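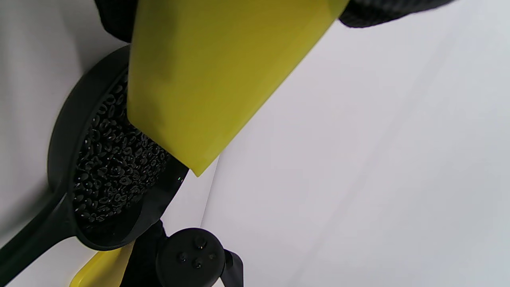

3.2 Portioning of dried legumes

Figure 3. Small black beans in a black plastic scoop, with the corner of a flat yellow paddle at the heap.

The second portioning task concerned dried legumes, which present difficulties that flour and sugar do not. A powder can be struck flat with a straight edge and will hold a level surface. Beans form a heap whose height depends on the shape of the scoop, the angle at which it is lifted and the size of the individual bean. When the heap is struck, beans near the rim either roll over the edge or wedge against the tool and lift their neighbors out of place.

Small black beans were selected for the task after a short trial at the Gornance test kitchen in October. Chickpeas were rejected on account of their size, and red lentils behaved too much like a coarse powder to be of interest. The beans were purchased in a single lot and stored in closed containers between sessions. Split beans and loose skins were removed by hand before use.

Each trial consisted of filling the scoop, leveling its contents with the straight edge of the paddle (Figure 3), and emptying the portion into a tared dish for weighing. The target weight was set at 100 g or 200 g, according to the scoop in use. Participants were told the target but were not shown the reading on the scale until the session had ended. No instruction was given as to the direction of the stroke. Beans that fell outside the scoop were returned to the supply container and did not count toward the portion.

A total of 426 portions were recorded. Portions leveled with a single stroke tended to fall above the target, as the paddle rode over the heap near the far rim and left a ridge behind it. A second stroke in the opposite direction removed most of this excess. Several participants pressed the heap down with a corner of the paddle before leveling it, a habit also noted by Jenkins in the earlier Pronis study of household measuring. Pressing brought little change in weight, although participants who did so rated their own portions as more accurate.

Scoop depth had a greater effect than the choice of stroke. In deep scoops the heap above the rim made up a smaller share of the whole, and errors in leveling mattered less. The shallow scoops used in the Zullness series showed the opposite pattern, which is discussed further in Section 4.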